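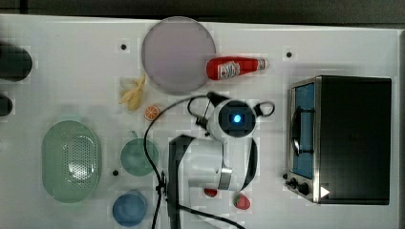
Play Kitchens Have a Container Problem

Toy kitchen sets are sold by piece count. The number is printed large on the box, it appears in the product title, and it is the first thing a buyer can compare between two listings. My argument is that the piece count is a poor measure of a set, and that the useful measure is the ratio of containers to contents. By containers I mean plates, cups, bowls, pans, colanders and anything else with a rim. By contents I mean food. Most sets on the market have far too much of the second and too little of the first, and the buyer pays for this in storage space, in floor clutter and in pieces that no child picks up after the first week.

I should state my position. I have spent eleven years specifying equipment for preschool rooms and home daycares, first for a supplier and now on my own account. I do not sell toys. I do get called when a room has a play kitchen that has stopped working, meaning the children dump the tub and walk away from it.

The last such room was in Skerisow. The director, Mwajuma Shemweta, had bought a Pledex tub of 177 pieces and then a second tub from the same line when the first one failed to hold interest. We sorted both on a table. The food outnumbered the dishes by a wide margin in each. The plates were too small to hold more than one item, and the cups had an opening narrower than the smallest fruit. A child who wanted to put something in something had very few ways to do it.

Putting something in something is most of what kitchen play consists of at ages two to four. Watch a child of that age with a bunch of toy bananas. The bananas go on a plate. Then they go in the colander, then into a bag or a hat, then onto the plate again. The banana is a token, and an orange slice or a block would serve nearly as well. What changes from one move to the next is the container, and a set with three good containers supports more play than one with thirty kinds of vegetable.

What follows from this is a short specification. I have used some version of it since I started working alone.

Plates should be large and flat with a shallow rim. A toy plate sized to match a toy fork is a mistake, common to nearly every boxed set. The plate is a work surface. It has to take a bottle lying across it and still leave room for food. If the child has to choose which item gets the plate, the game ends early. Color matters less than people think, though I prefer pale plates, as the food shows up on them and is easier to find at cleanup.

Cups should have a handle that takes two fingers, and they should be wide enough at the mouth to accept the larger fruit in the set. Buy them in different colors. This is the one place where I insist on color, for a practical reason: two children will each claim a cup, and the claim only holds if the cups can be told apart. A teal cup and a blue cup will do, provided the difference is clear in poor light. Four identical white cups will be argued over until lunch.

The colander is the piece most often left out, and I consider it the most valuable object in any set. It holds more than a plate. It can be carried, tipped and shaken. It can be worn on the head, which should be allowed. The holes give a child something to look through and poke at. It also works with sand and water, so it can leave the kitchen corner for the yard and come back. An oval one is better than a round one of the same area because it fits on a narrow shelf. If a set contains no colander, buy a small real one from a housewares store and add it.

Appliances are the subject on which I disagree with most catalogs. The current fashion is for countertop appliances with lights and sounds. A small oven with a door is a good piece, as an oven is a container with a lid on its side. Everything after the door is overhead. In my notes from October, covering the rooms I visited that month, the ovens with dead batteries were used in the same way as the ovens with live ones. The door was opened, things were put in, the door was closed. The staff in two of those rooms had taken the batteries out themselves.

On food, I recommend a small number of items in distinct silhouettes. A bunch of bananas, a half orange showing its segments, a loaf, an egg, a fish. Each can be identified from across the room and each sits differently in the hand. Cut faces are useful: a half orange has a flat side and a round side, so it stays where it is put if placed one way and rocks if placed the other. Whole spheres roll off tables. A set with tomatoes, apples, peaches and plums all molded as balls of similar size is one item in four paints, and it will be found under the radiator.

Condiment bottles get an exemption from my rule against excess food. A ketchup bottle is technically content, but children use it as a tool. It is squeezed, shaken, pointed and passed. It adds a verb to the game, whereas another vegetable adds a noun. One bottle per set is enough. Two bottles produce a mustard and a ketchup, and the mustard is left on the floor.

Cornel Cozma, who buys for the Anghel group of daycares and with whom I have argued this point in writing for some time, takes the opposite view. His case is reasonable and I will give it fairly. Variety of food supports vocabulary. A teacher can hold up an eggplant and name it, and a child who has never seen an eggplant at home learns the word. He also notes that families bring different kitchens with them, and that a set limited to bananas, oranges and bread tells some children that their food is absent. I accept the second point entirely. The answer to it is to choose the small number of foods with care, after asking the families, and to change them during the year. It is no defense of a molded assortment chosen by a factory for ease of packing. On vocabulary I am less persuaded. A word learned by being held up once is a weak gain, and a picture book does the same work in less space.

Cozma's other objection is cost. Containers use more material than food and cost more per piece. This is true per piece and it is where piece count does its damage. The last Skever catalog I ordered from listed a set of 200 pieces, of which I could find use for less than a quarter. The price per useful piece was worse than buying the cups and plates loose. Skever will sell them loose if asked, though the order form hides this on the back page.

Storage supports the same conclusion. Containers nest and food does not. Cups go inside the colander, the colander goes on the plate, and the food goes in the cups. A set in the right proportion packs itself, and a three-year-old can do it without instruction. A set in the wrong proportion needs a tub, and a tub hides everything below the top layer, so the child must empty it to see what is there. Much of what staff describe as mess in the kitchen corner is a search procedure. The child is looking for the cup.

My working ratio is one container for every two foods, and I would go to one for one in a home with a single child. Weight is worth checking as well. The entire home set, nested, should be something a child can lift. Mine comes to 448 grams without the oven.

There are limits to this. Children past five begin to run restaurants and shops, and at that stage a larger stock of food has a purpose, along with a notepad and something to stand in for money. Mixed-age rooms may want a second box kept on a high shelf for the older group. I would still keep that box shut until it is asked for.

For Shemweta's room we took out the duplicates, all the spheres and the small plates. We added four dinner-size plates in melamine, a set of wide cups and two colanders. The rest of the food went into a cupboard in labeled bags. She rotates it monthly, and the last I heard she was asking where to find a third colander of the same size so that it would stack with the others.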